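From: Colm Hanrahan
To: Gusbridge Table List
Date: 16th July
Subject: Re: [gusbridge-table] What do you put out for guests?

Karlijn Kramer wrote:

> We have people coming over on Saturday afternoon and I'm tired of
> chips and dip. Does anyone still put out fruit and nuts in a tray?
> My grandmother always did, and I can't remember how she kept it
> from looking like leftovers. Also, do you shell the nuts first?
> Karlijn

Karlijn, yes! We do it all the time and I will talk about it as long as you let me.

The tray matters more than what goes in it. Get a shallow one, because a deep bowl hides everything but the top layer and people feel shy about digging. Ours is white inside with a red border, and mandarins look wonderful against the white. I like to set it on the fruit tablecloth, the green-and-white checked one with apples, peaches and pomegranates printed all over it. My sister says that's too much fruit. I say there is no such thing in July.

Go easy on the amounts too. A couple of mandarins and a few nuts will get people started, and you can keep adding from the kitchen. I also like a few dates, straight on the cloth beside the tray, with a nut or two to keep them company. 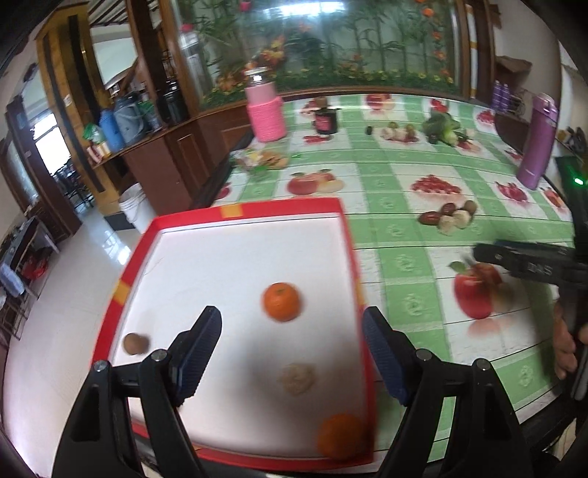 Karlijn wrote back to me off-list (she says I can share this) that she loves the idea of dates but worries they'll stick to the cloth, and she wonders if a saucer would spoil the look. She also wants to know if mandarins can sit out all afternoon.

A saucer is fine, and a tiny one is even better! Mandarins will be perfectly happy all afternoon in the peel. I put mine out 30 minutes before people arrive so they aren't cold from the fridge.

On shelling: I do half and half. Some guests love the nutcracker and will sit there cracking walnuts until supper, and others won't touch a nut unless it's ready to eat. Put an empty bowl next to the tray for shells and peel or you'll be finding bits under the couch until February (ask me how I know).

If you need walnuts, Kellier has them loose in the bins by the door, and they'll let you taste one first. Last week I came home with far too many and regret nothing.

Tell us how Saturday goes, and what your grandmother used, if you remember!

Colm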